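4.3 Overhang seating and the use of the island as a meal surface

The survey form distinguished three surfaces on which a meal could be eaten in the home: a freestanding table, a fixed work surface with seating, and any other surface (a sofa, a desk, a bed tray). Kitchen islands and peninsulas were placed in the second group if at least one seat was kept at them on an ordinary day. Islands with no seat, or with stools stored in another room, were coded as work surfaces only and are not discussed in this section.

Of the 200 households that returned a complete form, 80 had an island with seating. Most of these were in the two newer developments, Nevari and Strachan, where the developer offered an open kitchen as the standard plan. The older buildings at Lolard had narrow galley kitchens, and the few islands reported there had been added by the occupants after the removal of a wall. Differences between sites should therefore be read with the floor plan in mind. We did not try to separate the effect of the plan from that of household size, as the two were closely tied in this sample.

Each household kept a meal diary in which the person filling it out recorded the surface used, the number of people eating, and whether the surface had to be cleared first. The full set held 2000 diary entries after incomplete lines were dropped. Breakfast was the meal most often eaten at the island. Dinner was more often eaten at a table where the home had one. Lunch showed no clear pattern, and was missing from many weekday entries for adults who worked outside the home. Snacks were recorded only when the person sat down to eat them, a rule that several households applied unevenly.

Top height was measured from the finished floor to the upper face of the worktop. The most common value was 36 in., the usual height of the adjoining counters. A raised bar section was present in a small share of the islands and was always on the living room side. Where the top was on a single level, the seated person and the person preparing food shared one continuous surface. Respondents in these homes reported more frequent clearing before meals, and their written comments often mentioned mail, chargers, and school papers. Respondents with a raised section mentioned the same items, but in their case the items tended to collect on the lower level and did not prevent use of the seats.

Overhang depth was taken from the face of the supporting panel to the edge of the top, along the side used for seating. This measurement proved harder to collect than height. Some occupants measured from a toe kick or from a trim strip, and the values had to be corrected from the developer's drawings where such drawings were available. For Lolard they were not, and those homes are left out of the depth analysis. Knee contact with the panel was reported mainly at shallow overhangs, and the same respondents tended to describe sitting sideways or at a distance from the edge. A seated posture of this kind shortens the usable reach over the top and moves the plate toward the diner.

Seat type was coded as stool, chair with back, or mixed. Chairs with backs take up more floor behind the seated person and are less easily pushed fully under the top. The Vakell checklist, which we used for the floor clearance items, assumes stools throughout. Its clearance values were kept for comparison, with an added item for back depth proposed by Emerson Cavalcanti during the pilot round. The added item changed the coding of several homes from adequate to marginal. None of these homes had reported a problem with passage behind the seats, and the added item may be too strict for kitchens with a single main user.

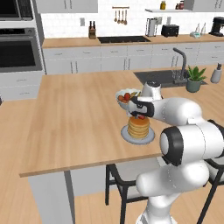
Place setting position was coded by the part of the top on which the plate rested: near the edge, in the middle zone, or beyond easy reach from the seat. The near-edge code was the most common at breakfast in all three sites. For coders, the layout in Figure 4 was used as the reference view of a single-level top. The plate of stacked pancakes is near the edge of the island and receives the near-edge code, and the two chairs standing beneath the overhang are coded as stored in place. The broad surface was coded as one zone of shared use, since it has no raised section dividing preparation from dining. Bowls and other serving pieces held above the top at the time of coding were not given a position. Agreement between coders was high for seats and lower for plates, mostly in homes where the middle zone was narrow.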